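Home Code Issues Wiki Releases

# woren – a pantry list in one text file

Hi, I'm Thodoris Pappas. I kept buying things we already had, so I wrote a little script that reads pantry.txt and tells me what's running low.
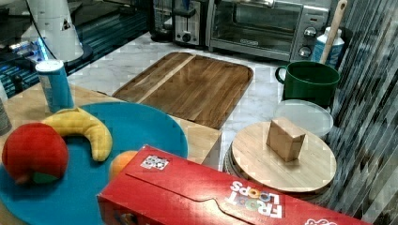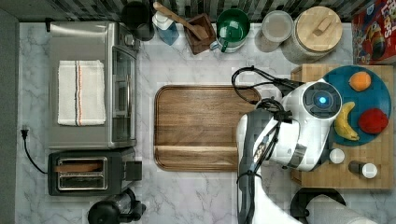

Cereal box and plate first, then the counter with the toaster oven.

## Using it

Put one item per line – name, then how many. Run `woren check` and anything under 2 gets printed. It's happy with more than 30 lines (mine is way longer!). Sorting by shelf is still broken, sorry – patches welcome.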